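Collecting demos for a plate wrapping task: how messy should the cell be?
Sterum Builders Forum » Learning from demonstration

Hi everyone, long post coming, so put the kettle on. We're gathering teleoperated examples on our two-arm cell at Mumura, and the task family is crockery and bubble wrap: pick up a plate or a dish, get it into the wrap, get it out again. Two wrist views and the cell from the fixed camera.
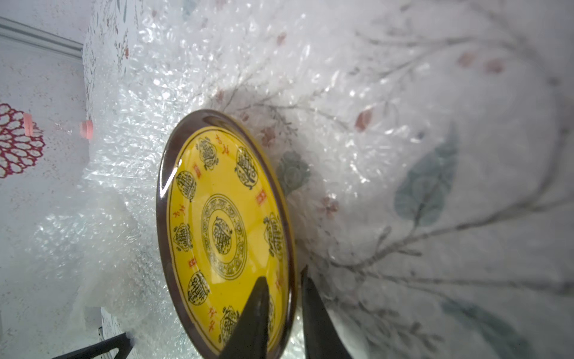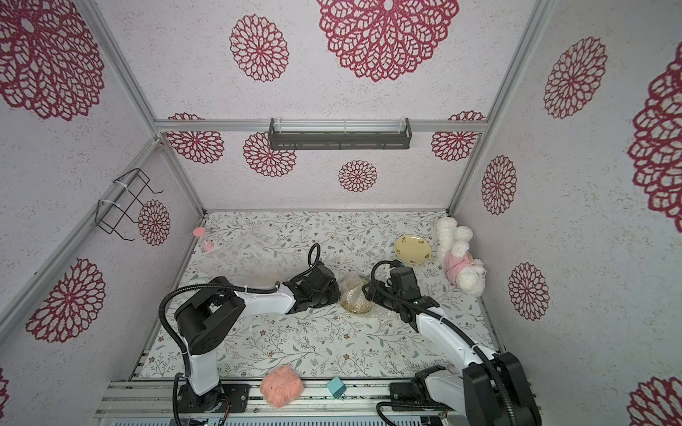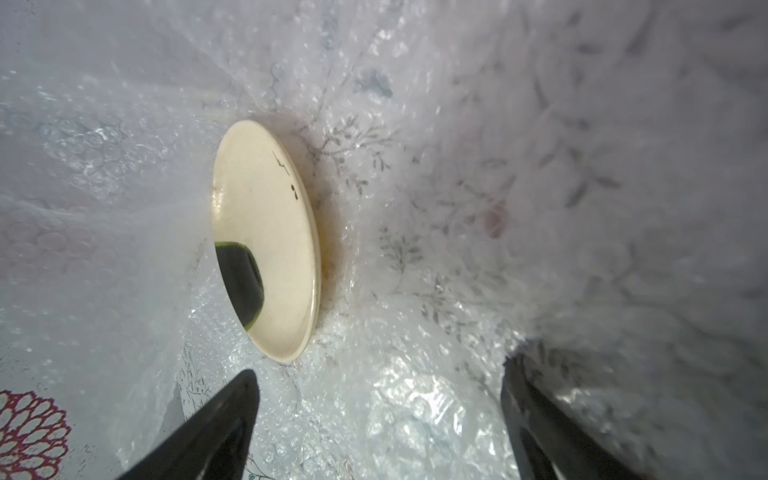
Tamsin Brunton
Demonstration lead, Mumura (Clatville)

My question is about clutter and backgrounds. We've papered the walls with big crimson medallions and put a vine-patterned mat on the floor, and we swap the props between sessions — the plush dog, the yarn, the little pink bottle and so on. My feeling is that a policy which only ever sees a plate on a plain bench will sulk the minute you take it into somebody's kitchen. But my operators are finding the clear wrap against that print very hard going on the wrist views, and we threw out 15 of Thursday's 40 episodes for fumbled rim grasps. Would you simplify, or push on?

eslivinski
I'd simplify, sorry Tamsin! You're asking the thing to learn transparent film, a glazed surface and a busy background all in one go. Look at the cream dish in your third picture, with that dark green patch showing in the glaze. A person knows to ignore a reflection, but your network has to be taught it. Start with a plain mat, get your rim grasp sorted, then bring the colour and pattern back a bit at a time.
— Edmund Śliwiński

ladi_o
Going to disagree with Edmund, in a friendly way. We did the plain mat first at our place and ended up collecting everything twice, which was a very long May. Keep the pattern, but slow your operators down near the rim. In your first picture the brown rim sits between the two fingers and that's just where I'd have them pause for a breath before closing. Ours dropped far fewer plates once we made that a habit.

Tamsin Brunton
Thanks both, that's really generous. Ladi, did you keep the pauses in the data or trim them out afterwards?

ladi_o
Kept them for the first batch, and the policy learned to dither beautifully. Now we trim anything over a second.

Elaine Teixeira
Could I put in a word for the failed ones? Please don't bin those 15. If the operator fumbled and then recovered, that's gold, and we label ours separately and mix them back in. I learned that from Genivaldo Moura when we were both on the Araújo project, and I've been boring people with it ever since.

eslivinski
Recoveries yes, plain fumbles no. I've seen a policy pick up the fumble and leave out the recovery.

Elaine Teixeira
Fair enough, that's why we label them :)

Tamsin Brunton
Right, I've gone back through and there are a few honest recoveries in there, so those are staying. We'll keep the patterned mat for now and do 35 more with the pause. Edmund, I'll run a plain-mat set beside it so you can say you told me so.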